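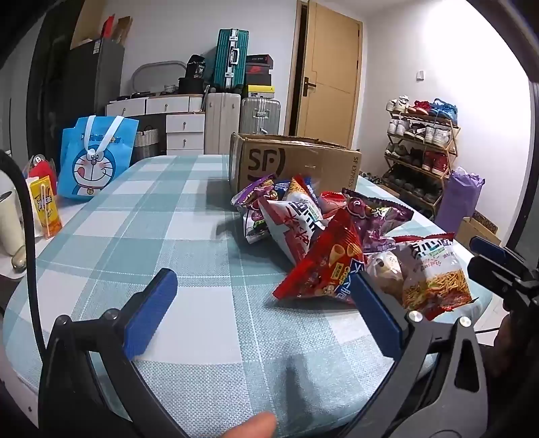

一、本期工作概况

本报告涵盖六月的工作情况,报送Kukmont资助方。项目内容没有变化,仍是为几处寄宿点的孩子准备零食包裹,在Grirkstead活动室完成分拣、核对、装箱,再交快递寄出。本期原定三项任务:把零散采购的零食整理成可以直接装箱的品类,把装箱流程固定下来,清理上一期留下的库存。前两项已完成,第三项还差一部分,情况在第四节说明。

本期共装出零食1,369袋。上期报告里提到的口味单一问题,这次在采购时作了调整,膨化类的比例降下来,增加了脆面和葡萄味的品种。

二、场地与布置

活动室的长桌仍作为装箱桌使用,桌上铺浅蓝白格子桌布。以前直接在桌面上操作,袋子容易滑,铺了布以后堆得住。纸箱打开后放在零食堆的后面,操作的人从前面取,往后放,手不用绕来绕去。这个摆法试了几次之后定下来,本期没有再改。

纸箱沿用印有“SF”字样的快递箱,没有另外采购。箱子是牛皮色纸箱,侧面印字较大,写地址时须避开印字的位置,标签统一贴在顶面。上一期有几只箱子的标签贴在侧面,收件方反映不好找,本期已全部改过来。

活动室下午另有安排,装箱只能在上午进行。桌布每次用完收起,碎屑抖净,叠好放进靠门的柜子。

三、分拣与装箱

零食到货后先倒在桌上成堆,不按品种分格。上期用过分格的办法,每种一格,取的时候要来回走,桌子又不够长,后来取消了。现在的做法是整堆放在一处,装箱时从堆里挑,一箱里同样的包装不超过两袋。

具体步骤如下:

1. 拆外箱,把零食倒在桌布上,漏气和压破的先拿出来。
2. 看日期。离到期不足两个月的单独放,不进包裹,由活动室当周用掉。
3. 纸箱封底,箱盖向外翻开,放在堆后。
4. 先放脆面一类怕压的还是后放,本期统一为后放。锥形脆角的袋子鼓,也放在上层。
5. 小袋装填在四角和缝隙里。
6. 放入清单和卡片,合盖封口,贴标签,登记。

第四步原来没有规定,各人放法不同,收件方来信说脆面到手时碎得厉害。改为后放以后,本期收到的反馈里这类意见少了,但仍有,估计和运输有关,我们这边能做的是把箱子填紧。

过秤的要求不变,单箱零食净重在800克到900克之间。膨化类占地方而不压秤,全放膨化类时箱子满了还不够重,所以每箱必须搭配一部分实沉的品种。这一条已写进桌边的操作单。

四、库存情况

上期结转的零食以葡萄味和小包装为主,本期优先使用。到本期末,结转部分还剩超过200袋没有装出,主要是小红袋一类的辣味品种。部分收件点明确表示低年级孩子不吃辣,我们没有硬搭进去。

处理意见有两个。一是下期单独组织一批寄给高年级较多的收件点;二是转给Kershaw的社区活动站,对方口头上表示可以接收,但要求自己来取,取货时间还没有定。倾向于先按第一个办法做,剩下的再转。

库存登记目前仍用纸本,每次装箱结束由当班的人填写。本期有两次漏填出库数,月底盘点时对不上,花了一个上午重新清点才补齐。下期打算改用Evumine表格登记,纸本同时保留一个月。

五、采购与经费

采购仍分两批,第一批以常规品种为主,第二批根据第一批的剩余情况补。第二批下单偏晚,到货时离装箱只剩一天,拆箱和看日期都比较赶,下期要提前。

经费使用在预算之内,各项单据按要求整理,随财务材料另行报送,本报告不重复列出。快递费用比上期略高,原因是有两个收件点改了地址,距离变远。纸箱没有产生新的开支。胶带和标签纸用得比预计快,下期预算里这一项需要略作上调。

六、存在的问题

装箱速度不稳定。人手够的时候一个上午可以装完一批,人少时要拖到第二次。目前没有固定排班,都是临时通知。

品种信息登记不细。有的袋子只记了“薯片类”“面类”,没有记口味,收件点来问有没有含某种成分时要翻箱去查。含花生、牛奶的品种应在清单上标明,本期只做到了后半批。

桌子高度偏低,站着装箱时间长了腰累。活动室暂时没有别的桌子可换,准备先把纸箱下面垫高,零食堆的位置不动。

七、下期安排

(一)第二批采购提前一周下单。
(二)全部清单标注口味及花生、牛奶成分,未标注的不封箱。
(三)辣味结转部分单独成批,寄出前先和收件点确认。
(四)试行固定排班,每次装箱不少于三人。
(五)登记改用表格,月底核对一次。

另有一事请资助方答复:收件点提出能否在包裹里加放文具,如铅笔和橡皮。这部分不在原定经费用途内,重量也会超出现行标准。若同意增加,单箱净重的规定需要同时修改,请在下期采购前告知。

Grirkstead活动室项目组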